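From: hilletti-arms list
Date: August 6, 2019
Subject: Re: [arms] Marker task, how many runs do we want?

> Statham has the cup stacking set done, 504 runs, all checked.
> Before we merge with the Skusto data, can whoever has the
> whiteboard bench tell us how the marker task is going? We
> penciled in 880 and I'd like to know if that still holds.

Hi all,

That would be me! I'm at 400 good runs plus 90 I threw out, so 880 is still doable by October if I keep my mornings free (and if my wrists forgive me, those leader handles are stiff). Most of the throwaways were my own fault, I kept saving before the arm was back at rest.

I'm trying to vary the grip and the angle as much as I can, because the Duggan model we trained in spring only ever learned one way to hold a pen and got hopelessly lost with anything else. Some from the whiteboard bench:

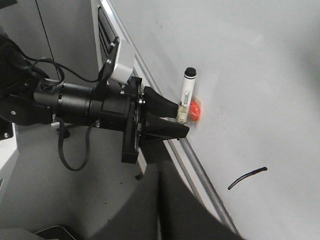
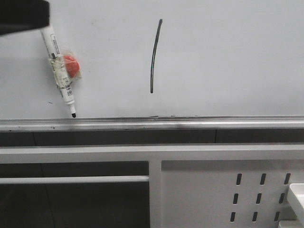
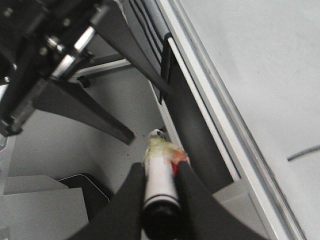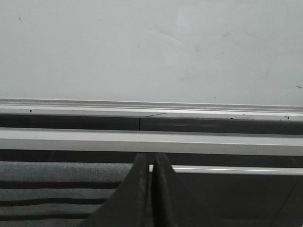

WHAT I'D LIKE FROM YOU

1. Tell me if you want the bad runs too. I kept them in a separate folder and they're labeled, more or less.

2. Somebody please settle the naming. I've been using marker_ and then the run number, but Statham puts the task last and the merge script chokes on one of us.

3. Would short strokes and long strokes count as one task or two? I've mixed them so far. Splitting them later means watching everything again, so I'd love an answer this week!

I can upload what I have tonight if there's room on the Skusto drive.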